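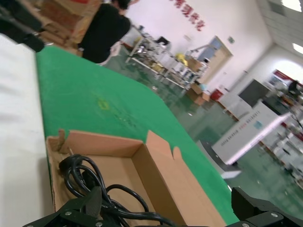

The view from the wrist camera, with the cable box waiting on the green cloth.

Gripper face-off comes down to a box of cables

I spent most of an afternoon in Trevesville watching robot fingers try to pick up black cables, and I'd happily go back for more! The automation shop at Karwood has been comparing two grippers for a job that sounds dull until you see it up close: reach into an open cardboard box, get hold of one cable in a tangle, and lift it out without dragging half the box along.

The two contenders are a flat-fingered gripper from Schwaiger and a softer, rounded one from Zultodent. Each gets the same arm, the same controller and the same small camera at the wrist, so the fingers are the only thing that changes. The crew has logged 2,309 grasps so far (yes, they keep a running total on a spreadsheet, and yes, I asked to see it).

I figured the soft fingers would run away with it. On single loops lying near the top they do very well, and in the round I sat through they got 40 clean lifts before the first miss. Once the loops cross over each other, though, the Schwaiger fingers slide in where the rounded ones just push everything into a corner. In the tangled-box round the flat pair scored 96 and the soft pair trailed by 8. That's a lot closer than the guy in my head had predicted.

The camera turned out to be a bigger deal than I expected. Black cable has a way of swallowing its own outline, and shadows from the box walls make it worse. The crew tried a brighter exposure setting after lunch and the controller started choosing better grab points, with both grippers. It also got slower, maybe because it suddenly had more loops to pick from, and there was plenty of friendly arguing over whether that's a fair trade.

Swapping fingers takes a handful of small screws and a fresh calibration, and I can report that the calibration is when everybody goes for coffee.

Next up is a round with thicker cords, then one with connectors still attached, which I'm told is where soft fingers may get their revenge. Karwood plans to choose a gripper in December. I've got my money on the flat ones, but only a couple of bucks.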